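Section 4: Getting the Label Printer Going

Okay, so you've got the Edby out of its packaging and plugged in, and now you want labels for your storage bins. I've set up a fair few of these and I still go through the steps in order, so please do the same (I skipped step 3 once and wasted half a roll).

Loading the roll

1. Switch the printer off at the back. The button on the front only puts it to sleep.

2. Push the two gray tabs apart and lift the lid. It's stiff the first few times.

3. Drop the roll in with the paper coming off the top, then feed a thumb's length out through the slot.

4. Close the lid until both sides click. Press on the left and the right, since the left one likes to pretend.

5. Switch it back on. It'll spit out one blank label and the light will go green.

Note: A full roll is 900 labels. The counter doesn't know when you've swapped rolls, so go to Menu, then Supplies, then New Roll, and reset it yourself.

Caution: Don't pull a stuck label backward through the slot! Open the lid and take it out from above, or you'll get glue on the roller.

Picking your bin numbers

Do this bit before you print anything. I like plain numbers with no letters, because people read them out loud across a room and B and D sound the same. Leave gaps, too. Florencio Llorente, who helped me with the first version of this guide, started at 1 and went straight up with no spares, and had to relabel a whole wall in January. 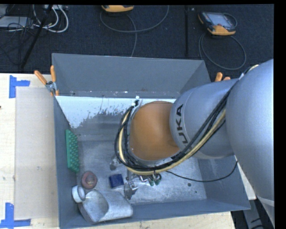 Open-topped bin, gray, beside a work surface.

For an open-topped bin, put the label on the outside, high up on one of the short ends. Wipe the spot with a dry cloth first. If the bin has a textured finish, use the heavy-duty roll (part 737) — the standard one will curl at the corners within a week.

Printing a batch

6. Open the Wusen app and tap New Batch.

7. Type your first number and your last number. The app fills in everything between.

8. Choose Small, Medium or Wide. I use Wide for nearly everything.

9. Print one and stick it on a bin. Walk back a few steps and see if you can read it.

10. Happy? Tap Print All and go make a coffee.

Note: The printer remembers up to 3,310 labels. Once it's full it drops the oldest batch without asking, so save anything you'll want again to your phone.

If the print looks faint, turn Darkness up by 2 and try again. If it's still faint, the print head needs cleaning, and that's in Section 6.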